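Eine Filmzusammenfassung schreiben: Anleitung in sieben Schritten

Veröffentlicht am 10. September 2025

Auf unserer Seite Cimura sammeln wir Inhaltsangaben zu Filmen, vor allem zu Komödien und Kampfkunstfilmen aus Asien. Viele Leser möchten selber einen Text beitragen und fragen, wie sie anfangen sollen. Deutsch ist nicht meine Muttersprache, und ich habe das Schreiben von Zusammenfassungen auch erst langsam gelernt. Deshalb beschreibe ich die Arbeit in kleinen Schritten. Als Beispiel nehme ich den Film »Der Koch von Skestelville«, weil er eine einfache Handlung hat, aber ziemlich viele Nebenfiguren.

Was Sie brauchen

Den Film in einer Fassung, die Sie anhalten können. Papier und Stift oder ein Textprogramm. Einen freien Abend zum Schauen und einen zweiten zum Schreiben. Wenn der Film in einer Sprache ist, die Sie nicht verstehen, brauchen Sie auch gute Untertitel. Automatisch übersetzte Untertitel sind für diese Arbeit nicht geeignet, denn sie verwechseln oft die Namen mit gewöhnlichen Wörtern.

Schritt 1: Den Film einmal ohne Notizen sehen

Beim ersten Mal sollten Sie nichts aufschreiben. Sehen Sie den Film so, wie jeder andere Zuschauer ihn sieht. Danach schreiben Sie in höchstens drei Sätzen auf, was Sie behalten haben. Bei mir stand nach dem ersten Abend auf dem Zettel: »Ein ehemaliger Kämpfer kocht in einer Suppenküche. Sein alter Rivale will das Haus kaufen. Am Ende kämpfen sie im Regen.« Diese drei Sätze sind später das Gerüst für den ganzen Text. 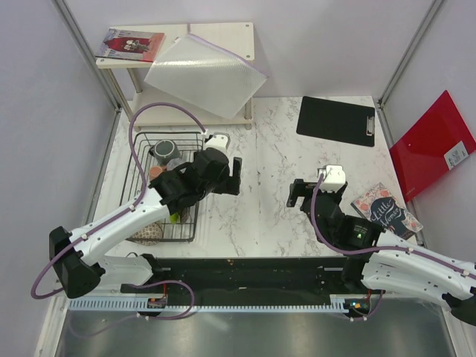 Schritt 2: Beim zweiten Mal die Wendepunkte notieren

Jetzt halten Sie den Film an, wenn sich für die Hauptfigur etwas ändert. Notieren Sie die Minute und einen kurzen Satz dazu. Eine schöne Kamerafahrt ist kein Wendepunkt, ein lustiger Sturz von der Leiter meistens auch nicht. In unserem Beispiel kommt der erste Wendepunkt in Minute 19: Der Koch Võ erkennt auf einem Werbeplakat das Gesicht von seinem früheren Partner. Bis dahin hat der Film nur seinen Alltag gezeigt. Für diese ersten Minuten genügt im fertigen Text ein einziger Satz.

Achten Sie auch auf Rückblenden. In einer Zusammenfassung darf man die Ereignisse in der zeitlichen Reihenfolge erzählen, auch wenn der Film es anders macht. Wenn die Rückblende aber ein Geheimnis auflöst, soll sie an ihrer Stelle bleiben.

Schritt 3: Die Figuren auswählen

Schreiben Sie alle Figuren auf, die einen Namen haben. Dann streichen Sie jede Figur, ohne die man die Handlung trotzdem versteht. Im Text bleiben bei einem normalen Spielfilm meistens vier oder fünf Personen übrig. Die anderen kann man mit ihrer Rolle nennen: »ein Kellner«, »die Vermieterin«, »zwei Schüler«.

Prüfen Sie die Schreibweise der Namen im Abspann. Akzente und Sonderzeichen gehören zum Namen. Also bitte »Võ« schreiben und nicht »Vo«. Bei chinesischen Namen verwenden wir die Form, die in den deutschen Untertiteln steht, und bleiben im ganzen Text dabei.

Schritt 4: Den ersten Satz schreiben

Der erste Satz nennt die Hauptfigur, ihre Lage und ihren Wunsch. Mehr nicht. Ein Beispiel:

»Võ war früher Kampfkünstler und kocht heute in einer kleinen Suppenküche am Hafen von Skestelville, wo er am liebsten für immer in Ruhe gelassen werden möchte.«

Der Satz ist etwas lang, aber der Leser weiß sofort, worum es geht. Schwächer wäre: »Der Film handelt von einem Mann, der viele Abenteuer erlebt.« Das passt auf fast jeden Film.

Schritt 5: Im Präsens erzählen

Eine Inhaltsangabe steht im Präsens. Was vor dem Beginn der Handlung passiert ist, steht im Perfekt. Mir hat diese Regel am Anfang große Mühe gemacht, und ich lese noch heute jeden Text einmal nur wegen der Verben durch. Wörtliche Rede lassen Sie weg. Aus »Ich verkaufe niemals!« wird: Võ lehnt den Verkauf ab.

Auch Ihre Meinung gehört nicht hinein. Wörter wie »leider«, »großartig« oder »langweilig« können Sie in einer Kritik benutzen, die auf Cimura unter einem eigenen Menüpunkt steht.

Schritt 6: Die Länge festlegen

Wir veröffentlichen zwei Formen. Die kurze Form hat etwa 600 Zeichen und verrät das Ende nicht. Die lange Form darf das Ende verraten, muss aber am Anfang eine Warnung haben. Schreiben Sie zuerst die lange Form und kürzen Sie danach. Umgekehrt wird der Text meistens ungleichmäßig, mit einem ausführlichen Anfang und einem sehr hastigen Schluss.

Beim Kürzen von Kampfszenen hilft mir eine Frage: Was ist nach dem Kampf anders als vorher? Nur das kommt in den Text. Der große Kampf auf dem Markt dauert im Film sehr lange, in meiner Zusammenfassung heißt es: »Võ besiegt die Schläger, verletzt sich aber an der Hand.« Die Verletzung ist wichtig, denn er kann danach nicht mehr kochen.
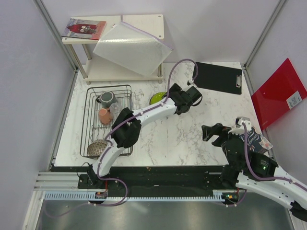

Arbeitsplatz mit weißer, grau geäderter Tischplatte, hinten links das zweistöckige Regal.

Schritt 7: Liegen lassen, vorlesen, abschicken

Lassen Sie den Text mindestens eine Nacht liegen. Dann lesen Sie ihn laut vor, am besten einer Person, die den Film nicht kennt. Wenn sie nachfragt, wer »er« ist, fehlt an dieser Stelle ein Name. Das passiert besonders oft, wenn zwei Männer miteinander kämpfen.

Zum Abschicken benutzen Sie das Formular »Nundside«, das Sie nach der Anmeldung in der linken Spalte finden. Tragen Sie Originaltitel, deutschen Titel, Land und Jahr in die eigenen Felder ein, nicht in den Text. Die Überschrift darf mit Leerzeichen nicht länger als 40 Zeichen sein, sonst wird sie in der Liste abgeschnitten.

Häufige Fehler

Der Text erzählt die erste Hälfte sehr genau und die zweite in zwei Sätzen.
Der Name vom Schauspieler und der Name der Figur werden vermischt.
Der Werbetext von der DVD-Hülle wurde übernommen. Solche Texte müssen wir löschen.
Die Warnung vor dem verratenen Ende fehlt.

Wenn Sie unsicher sind, schicken Sie zuerst nur die kurze Form. Sie bekommen dann eine Rückmeldung per E-Mail und können die lange Form später im gleichen Eintrag ergänzen.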